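Print this page
E-mail this page

Small Food Producers: Costs, Compliance and Closure
Course handout, Unit 2

Purpose of this handout

This unit looks at how small food businesses meet the cost of regulation and at what happens when those costs can no longer be carried. The notes accompany the lecture and do not replace the assigned reading. Students should have them at hand during the seminar, where the Deltora case will be discussed in full.

1. Fixed and variable compliance costs

A food producer faces two kinds of compliance cost. Variable costs rise with output: labels, seals, batch records and the testing of individual lots. Fixed costs are the same whether the firm makes one batch a week or twenty. They include registration, the annual audit, the written food safety plan and the training of at least one responsible person.

For a large manufacturer, the fixed portion is spread over many units and has little effect on price. For a small one it can decide whether the business is viable at all. The point is often missed in public debate, where the fee itself receives attention and the owner's time does not. In most small firms, the person who fills in the records is also the person who makes the product.

2. The Deltora case

Deltora produced fruit preserves and pickled vegetables from a single rented kitchen. It sold through market stalls and a few independent stores, and later through the regional distributor Mokoena. In its last full year of trading it paid $634 for laboratory testing each month. Its owners also recorded 231 hours of paperwork over the year, none of which was charged to any product line.

Mokoena required its suppliers to hold a third-party certificate in addition to the local license. The certificate called for separate storage of glass, a documented recall exercise and a minimum order of 200 cases. Deltora met the first two conditions. To meet the third it had to buy jars and sugar on credit several weeks before it was paid.

The firm closed in December. Its statement to customers named inspection costs as the main cause. Students are asked to test that claim against the figures. The testing bill was heavy, but it had not changed during the year - the strain on cash came when the larger orders began.

3. Cash flow and terms of payment

A firm may be profitable on paper and still unable to pay its suppliers. In food production, this gap is made worse by three features of the trade: ingredients are seasonal, packaging is sold in bulk, and retailers commonly pay well after delivery. A producer moving from direct sales to wholesale gives up immediate payment and usually accepts a lower price per unit.

Compare the position of Vimska, a bakery of similar size that stayed with direct sales and a weekly prepaid order list. Its growth was slow. It carried almost no debt, and a failed batch cost it one week's income at most.

4. Shared facilities

The Jatport kitchen was set up so that several producers could work under one food safety plan. Tenants pay by the shift, and the fixed costs of audit and pest control are divided among them. The arrangement lowers the cost of entry. It also creates a shared risk, as a serious finding against one tenant can close the room to all. Allergen control is the most frequent source of dispute between tenants, followed by cold storage.

5. Preparation for the seminar

Read sections 2 and 3 again and prepare a one-page note on the following points.

- Which of Deltora's costs were fixed, and which rose with output?
- What terms should a small producer seek before accepting a minimum order?
- Would a place at Jatport have altered the outcome?

Notes should be submitted in writing before the session. Late notes will be read but not graded.

Reader comments

The part on payment terms was useful. Could the reading list include something on invoice financing?

Section 4 matches my experience of a shared kitchen. We lost more working days to arguments over the walk-in cooler than to any inspection.

Is the testing figure in section 2 before or after sales tax? 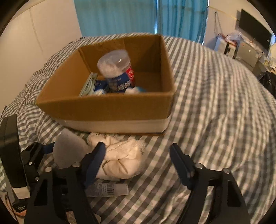 Open cardboard box on a gingham duvet.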